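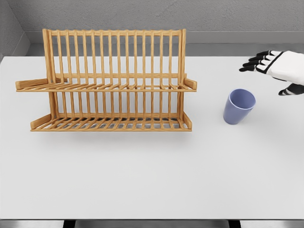

Setting up the cup-and-rack cell in Brusatard

By Reece Pilkington
Updated 3 April 2025

The Brusatard manual says you can have this cell running in an afternoon. Maybe. It took me longer, mostly on things the manual calls automatic. I don't believe a simulated cell until it has survived a few dull checks, and these are mine.

You need the Stosier hand model, the two-tier rack, the cup, and a plain table with walls behind it. Leave the plates out for now. Every extra object is another thing to blame when a run fails.

1. Fix the table and the rack

Load the table first and lock it. Put the rack on the left and lock that too. The importer claims to settle objects onto the surface for you. Check it yourself: look from the side, zoomed all the way in, and make sure the rack's base isn't sunk into the tabletop. If it is, the solver will push it back out on the first step and you'll spend an hour tuning a grip that was fine.

2. Check the collision shapes

Turn on the collision overlay. The default import wraps the whole rack in one solid block, so the gaps between the slats don't exist as far as the hand is concerned. Switch to per-part shapes and reload. It runs slower. The fast setting is fast because it leaves out the rack.

3. Place the cup

Stand it upright to the right of the rack, with clear table on all sides. Don't randomize its position yet. The tutorial video does this in the first minute, and I have no idea how they expected to debug anything afterward.

4. Tune the grip

Start with the hand open above the cup, thumb down toward the rim. Close the fingers slowly and watch the contact readout, not the animation. A cup can look firmly held while a fingertip is passing through its wall.

The supplied grip force is 8. I use 7. Smaranda Bogdan, who maintains our copy of the scene, still prefers the default, and her logs are no worse than mine, so try both.

5. Carry it to the rack

Bring the cup in over the right end of the upper tier and stop there. Hold the pose before you let anything release.

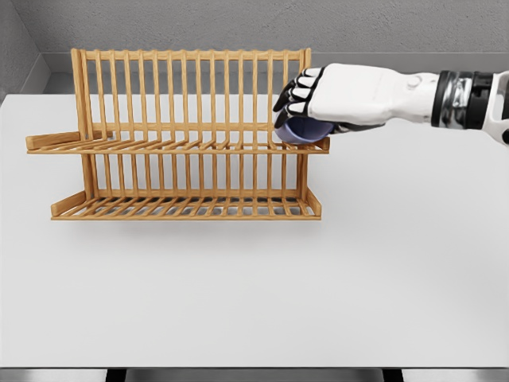
Let it hang for a while. If the cup creeps in the fingers, go back to step 4. Raising the friction until the creeping stops will work too, but then you have a cup made of glue.

Look at the gap between the fingers and the end post as well. The planner reports clearance for the palm only, at least in our build.

6. Run the batch

Only now turn on random start positions. My last batch was 241 runs. Brusatard's summary screen gave it 92 percent, and I wouldn't quote that to anyone, as it counts a cup lying on its side in the tray as placed. Open the final poses and set your own upright test under Scoring, Custom.

Save the scene under a new name before you update the Stosier model. Updates reset the collision shapes to the single block, without a warning, and you'll be back at step 2.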